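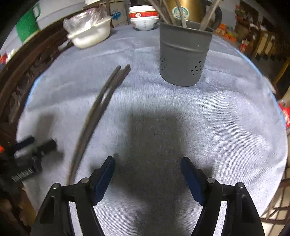
Korura hand gripper, two-finger, for table and kitchen work

The Korura is a gripper which you hold in your hand. It has two black fingers with an open triangular shape, and each finger ends in a dark blue rubber pad. Our customers use it to collect examples of simple household work, such as picking up chopsticks from a tablecloth or putting them in a utensil holder, before they decide on a robot arm. We sell it alone or as a part of the Aasen starter set.

Order number: 1708
Availability: in stock at our Cundolard warehouse
Price list valid from: 2/2/18

What to plan in your budget

Many buyers ask us only for the price of the gripper, and later they are surprised by the other costs. Please consider the following points before you send the order.

Pads. The rubber pads are a wearing part. On smooth dishes they live long, but on cloth they collect fibers and lose grip earlier. One spare pair costs 59 and we recommend to order it together with the gripper, as the shipping for a single pair is almost the same as for a full box.

Objects. Thin and long things are the most difficult for any gripper with two fingers. If your task includes chopsticks, skewers or similar, please plan more working hours for it than for bowls and cups. You should buy the same kind of objects that your final users have at home. Objects from the office kitchen are often too uniform.

Table covering. A soft cloth behaves differently from a bare table. It can move together with the object when the fingers close. Decide early which surface you need, and write it in your plan, so that everybody in the team works on the same one.

People. For one gripper you need one person who works and some hours of a second person who checks the recordings. Lina Azar in our sales office can send you a simple spreadsheet where you fill in your own wages.

Arm, if you will need it later. The fingers and pads fit also on the Gokent wrist adapter, so you don't pay for them a second time. The adapter is not included and it has order number 1708-G.

Included in the box

Gripper with two fingers, mounted
2 spare rivets
Printed manual in English
Cleaning cloth

Delivery and returns

Delivery takes up to 40 days for orders of more than one set. Single grippers go out faster. In July the warehouse is closed for inventory and we send only spare parts. An unused gripper can be returned in its original box, but opened pads cannot be taken back.

For a written quotation please contact Majdi Twal and mention the order number, the quantity and the country of delivery.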